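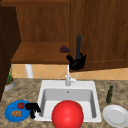
Resealing a Granite Countertop

Granite is porous. A penetrating sealer fills the pores near the surface and slows the absorption of oil, wine and coffee. It does not make the stone stain-proof, and it wears off with cleaning. The procedure below applies to polished and honed granite in a home kitchen.

Test first

Put a teaspoon of water on a clean, dry area near the sink and leave it for 15 minutes. Wipe it off. If the stone underneath has darkened, the sealer is worn and the counter should be resealed. If the color is unchanged, stop here and test again in six months. Dense stones may never need sealing, and sealer applied to them dries on top as a haze.

Materials

Penetrating stone sealer, solvent or water based
pH-neutral stone cleaner
Lint-free cloths
Nitrile gloves
Painter's tape
Acetone, for old residue only

One 300 ml bottle is enough for two coats on a counter of 52 square feet if the stone is polished. Honed stone takes more.

Procedure

1. Clear the counter and wash it with the stone cleaner. Do not use vinegar or bathroom cleaner.
2. Scrape off dried food with a plastic blade. Remove grease film with acetone on a cloth, keeping it away from caulk, painted surfaces and cabinet finishes.
3. Let the stone dry overnight.
4. Tape the sink rim and the lowest row of backsplash tile.
5. Open a window. Wipe on sealer in sections of three feet, working from the back edge forward.
6. Wait the time given on the label, usually 5 to 15 minutes. Keep the surface wet throughout.
7. Buff off all excess with a dry cloth before it starts to set.
8. Apply the second coat after the interval on the label.
9. Keep water off the counter for 24 hours.

Haze

Streaks left after drying are cured sealer. Wet a cloth with fresh sealer, rub the streak for one minute, and buff dry at once. Repeat if needed.

Last revised Oct 29, 2023 by Mervin Gill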